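Mansa Sarpong
Gripper build, part 4. Some of you asked how it goes since May, so I write a few posts.

The second gripper is finished. It took me 11 evenings, mostly in the kitchen at home, and two visits to the Oston workshop for drilling the arms. Thank you Akua Darko for the patience with my questions.

The first pair of arms was too narrow and they bent when I squeezed. The new ones are broader, with a triangle cut out to save weight. I lost 266 grams of filament on bad prints before this, I am a bit ashamed of it.

Next question was the grip. Thick things are easy. Thin things are the real exam for me, because the two fingers must meet exactly, also at the inner faces. So I chose chopsticks.

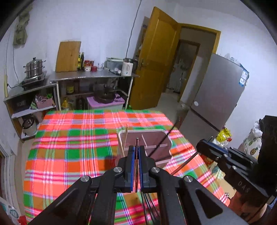 Both grippers over the kitchen table, one closed on a thin wooden stick.

The blue strips on the fingers are my third try. The first were too hard, the second came off after one day. For these I cleaned the fingers well and left the glue overnight.

Callum Bellamy asked about the pivots. Please do not tighten them fully! I turn until it stops, then go back a quarter – otherwise the arms move like an old gate.

Still to do: shorter cables, and a softer spring. After 300 closings my hand is quite tired.

If somebody has a good source for small springs, please write me. The ones from Fellis are all too strong.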